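Sun 27 November

Slept until almost ten, which I haven't done since January, and woke up with the worst crick in my neck. Coffee, toast, more coffee. I had promised myself that this would be the day I finally dealt with the little-things drawer (you know the one, diary, I've been complaining about it to you for months) and by eleven I had run out of ways to put it off!

The drawer is the top one in the Keogh dresser and it sticks, so I pulled the whole thing out and carried it across the room and tipped it onto the bed. Big mistake with the leafy comforter, by the way. Small things just vanish in all that gray-green pattern. I lost an earring back in it for twenty minutes and then found it stuck to my sock.

Corinne Tran called while I was at it and I put her on speaker. She has a system, of course. She says you pick a thing up once and it goes somewhere, and if you put it back down on the bed you've cheated. I cheated constantly. She also wanted to talk about the Flaltovov trip and whether we're really going to pay 267 dollars for a room with no breakfast, and I said yes, probably, if it has a bathtub, and then we got onto her sister's kitchen and I didn't sort a single thing for half an hour.

What I got rid of: dead pens, a phone charger for a phone I no longer own, a whole nest of rubber bands that had gone crumbly, the Skellum warranty card (for a toaster that died two apartments ago), a bunch of receipts. One of the receipts was for 50 dollars' worth of birthday candles and streamers and I have no memory of that party whatsoever.

What I couldn't get rid of was everything else. The toys especially. I don't have a good reason to keep a toy car at my age but I held it over the bag and my hand just wouldn't open. Same with the pink wristband, which I'd never wear, and the silly colorful plastic thing with the spikes, which is so nice to fiddle with on the phone.
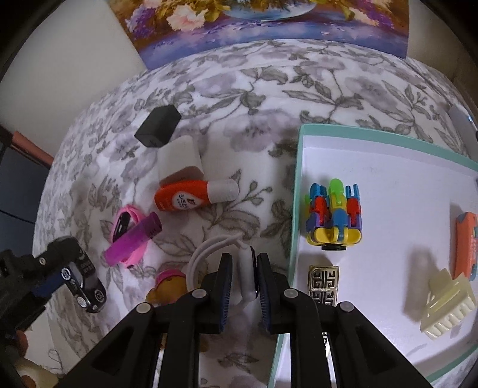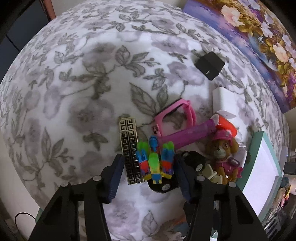

Anyway, Dorin Cozma came by at four to return my ladder and I made him have an opinion. He thinks I should get a shallow box with dividers, and he has a spare one from Fodier that he'll bring over on Tuesday if he remembers. He will not remember. I'll text him Monday night. He stayed for soup and told me all about his new boiler, at length, with hand gestures, and I was so sleepy that I agreed to come and look at it next weekend.

The drawer went back in after that and it still sticks, even with half of what it had in it before. Maybe candle wax on the runners? Mom used to do that. I should ask her tomorrow, and ask about the bathtub place too, she stayed there once.

Neck is still sore. Laundry is in the dryer and it can stay there until morning, I'm going to bed with my book.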